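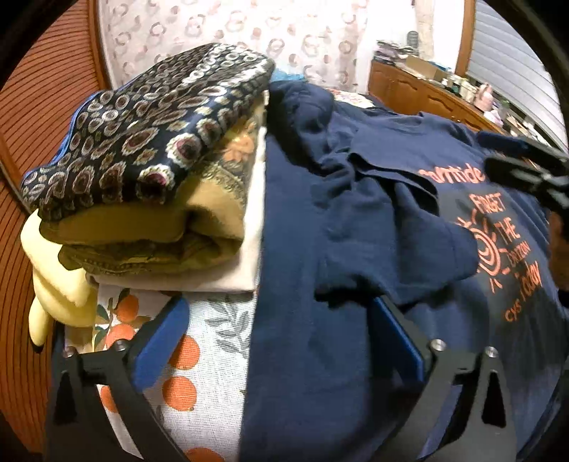 Semow Rebound Board, Junior Size

I coached under-nines at Brulcombe for a long time before I started selling soccer gear, and the thing I wanted most in those years was a wall. We trained on an open field with a hedge down one side, and a ball hit into a hedge doesn't come back. So the first product I ever stocked was a rebound board, and the Semow is the one I still put in my own yard.

It's a flat panel on a folding steel stand. You kick the ball at it, the ball comes back, and you do it again until somebody calls you in for dinner. The stand locks at two angles. Upright gives you a low, quick return along the ground for passing and first touch. Tipped back, it pops the ball up so kids can work on volleys and chest control (mine only ever wanted the volleys!).

What you get

Panel, 43 inches wide
Folding stand with locking pins
Four ground pegs
Carry strap
Weight: 40 pounds

Yes, that's heavy for one person. I can get it from the garage to the grass on my own but I grumble the whole way. The lighter boards I tried kept creeping backward on hard shots, and I got sick of walking over to reset them.
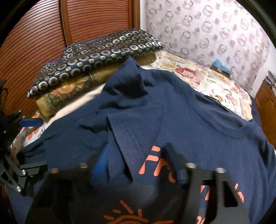 Setting it up

Unfold the stand, drop the pins in, peg it down. Push the pegs in at a slant, pointing away from the panel. On turf or a driveway you'll want sandbags, and I sell those separately. The first couple of times the pins feel stiff, so give them a wiggle.

Semow or Fekete?

I get this question a lot. The Fekete net rebounder is bigger and cheaper, and it's great for keepers. The net does sag over a season though, and the bounce gets soft. For passing drills I'd pick the Semow every time. If you've got a goalie in the house, go Fekete.

Best for ages 8 and up. Little ones can use it too, just start them close with a size 3 ball.

Ships flat in one box. Replacement pins and pegs are on the Sana spares page, and the next batch of green panels lands in January.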